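**Vorken** is a two-armed household robot kit sold by Laneck. It is offered for light bedroom work such as moving pillows on a bed.

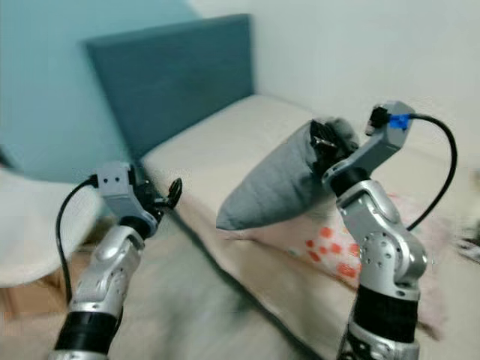
*By the Laskowska Reference staff · March 6, 2018*

Each arm ends in a gripper with black fingers. The kit ships in 5 cases, and the base service plan covers 300 hours.

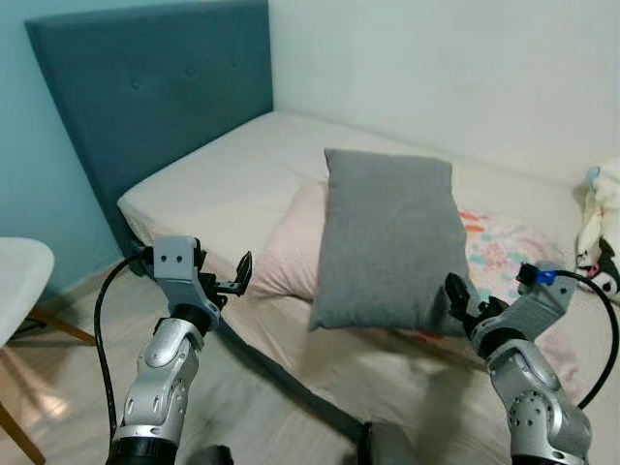
*Vorken arms at a bed with a gray pillow.*

A wrist camera gives a close view of both fingers.

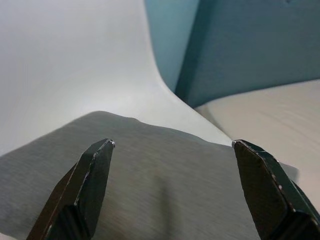
## Versions

Model 401 was replaced by model 754, which runs Zedard software.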